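Heating oil price jumped between quote and delivery, is this allowed?

oilyboots
Got a quote from Erden in November for 2,000 litres, £1,484 all in. Driver turned up, filled the tank, invoice came by email that night with £159 added as a "market adjustment". Nothing said on the phone. They're blaming crude going up. Can they do that?

tank_half_full
Depends what you agreed. Look for "price on day of delivery" in the order email, Dukatus have it in theirs too. If it says fixed price then it's fixed, war or no war. Dont pay the extra till they show you the clause.

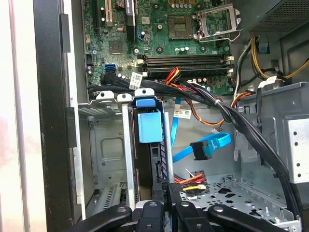 Does the price of crude change what I pay straight away?
Usually within a few days for heating oil, as most depots buy in at the daily rate. Your order should still be held at the quoted price if they confirmed it in writing.

kerosene_kev
Had same with Cheema last winter. Rang, moaned, they knocked it off. Ask for it as a credit if they wont refund. Plustex were cheaper for me anyway but min order is a pain.

oilyboots
Found the email, says fixed. Ringing them at 9am, thankyou both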